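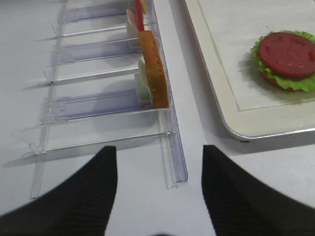
Cotville, August

Handout 6: Can a machine make the sandwich yet?

Please read before Wednesday. The chore of this week is the burger: bread, lettuce, tomato, patty, cheese, all toy pieces, most of them standing on edge in clear racks, and one tray with a paper liner. A child learns it in one afternoon. For a robot the stacking is the easier half. Taking one thin slice from a narrow slot, without pushing its neighbor, is where most programs lose time. 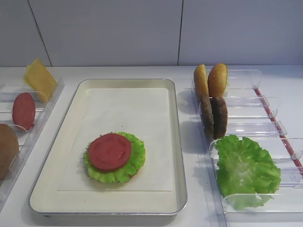
A second difficulty is the order. If the tomato is already on the lettuce, the machine must notice it and continue from there — it should not begin again.

My own answer is "almost, in a tidy place". In a home kitchen, with real and slippery tomato, I would say no.

For discussion: if a robot fails 20 times in 400 tries, would you let it work in a canteen? Write half a page and send it to Aurelia Mocanu.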